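4.2 의류 정리 작업

가사 작업 가운데 의류 정리는 강체를 옮기는 작업보다 자동화가 더디다. 천은 잡는 순간 형상이 바뀌고, 한 번 접힌 부분은 모서리와 밑단을 가려 다음 파지점을 찾기 어렵게 만든다. 본 절에서는 Drotmont 제어기를 사용하여 구겨진 니트 천을 집어 펼치는 과제를 평가하였다. 관측에는 손목 카메라 영상을 사용하였고, 그림 3은 회색 니트 천을 두 손가락 사이에 집은 상태의 손목 시점이다. 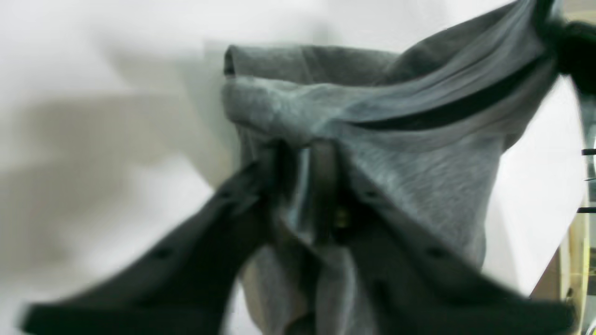
그림 3. 손목 카메라 시점에서 본 니트 천의 파지.

총 769회의 시행 중 267회에서 천이 작업 기준에 맞게 펼쳐졌다. 실패의 상당수는 파지 자체보다 그 이후 단계에서 발생하였다. 손가락 사이에 천이 여러 겹 물리면 당기는 방향을 바꾸어도 주름이 풀리지 않았으며, 이 경우 제어기는 천을 내려놓고 처음부터 다시 시도하였다. 재시도는 시행당 최대 2회로 제한하였다. 성공한 시행의 평균 소요 시간은 약 59초였다.

같은 과제를 Vosholm 제어기로 수행했을 때에도 실패 양상은 비슷하였다. 두 제어기 모두 밑단과 깊은 주름을 자주 혼동하였고, 그림자가 짙은 부분에서 오류가 늘었다. 현재 수준에서 의류 정리를 사람의 감독 없이 맡기기는 어렵다고 판단된다. 다만 펼치기에 실패한 천을 사람이 넘겨받는 방식이라면 세탁물 분류 작업장에서의 제한적인 사용은 검토할 만하다. 두꺼운 직물과 단추가 달린 의류는 이번 평가에 포함하지 않았다.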